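Chapter 4
Household Records and the Study of Everyday Life

Chapter outline
4.1 What counts as a household record
4.2 Inventories and account books
4.3 Reading silence in a source
4.4 The Gullholm papers

Key terms: appraiser, chattel, daybook, inventory, probate, provenance

Historians once learned about the past chiefly from the papers of governments, churches, and armies. Such papers remain essential, but they say little about how ordinary families cooked, slept, worked, and paid their debts. For those subjects, students must turn to household records. A household record is any document made in the course of running a home or settling its affairs. The group includes shopping lists, rent receipts, letters to suppliers, and the formal lists of goods drawn up after a death.

The most widely used of these sources is the probate inventory. When the owner of a house died, appraisers walked from room to room and wrote down the movable goods, usually with a value beside each entry. A table might be listed with its benches or on its own. A cupboard might be valued together with everything inside it.
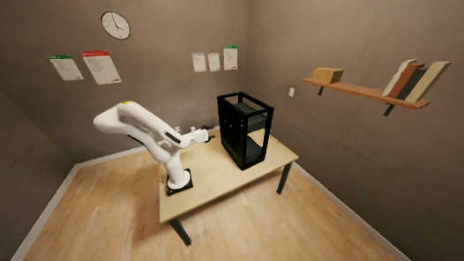 The order of the entries matters as much as the entries themselves. Appraisers commonly began in the principal room and finished in the yard or the outbuildings, and a careful reader can often recover the plan of a house that no longer stands. Goods of small value were frequently grouped under a single heading such as "other lumber," and clothing was sometimes left out altogether. Students should therefore avoid treating an inventory as a complete account of what a family owned.

Account books raise different questions. A daybook records payments in the order in which they were made, while a ledger arranges the same payments by person or by type of expense. Where both survive, they can be checked against each other. In the Durrani daybooks, which cover 28 years, the price of lamp oil is entered every April, and the handwriting changes twice. The second change falls in the middle of a page. Whether it marks an illness, a marriage, or the hiring of a clerk cannot be settled from the book alone.

Section 4.4 applies these methods to the Gullholm papers, a collection of almost 300 items relating to a single farming family and its tenants. The collection includes 53 letters from a cousin in Nandotcombe, most of them concerned with seed, schooling, and the repair of a shared well.
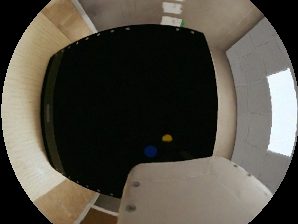 Chapter 4 prepared by Melahat Oral and Saadet Canpolat
Source exercises by Duygu Bozkurt

4.1 What Counts as a Household Record

A document becomes a household record through its use. A printed almanac is a published work, yet an almanac with egg sales noted in its margins is also a record of the home in which it hung. For this reason, archivists try to keep such items with the family papers among which they were found. Once a marked almanac has been moved to a shelf of printed books, its provenance may be lost, and the notes in its margins become very difficult to interpret.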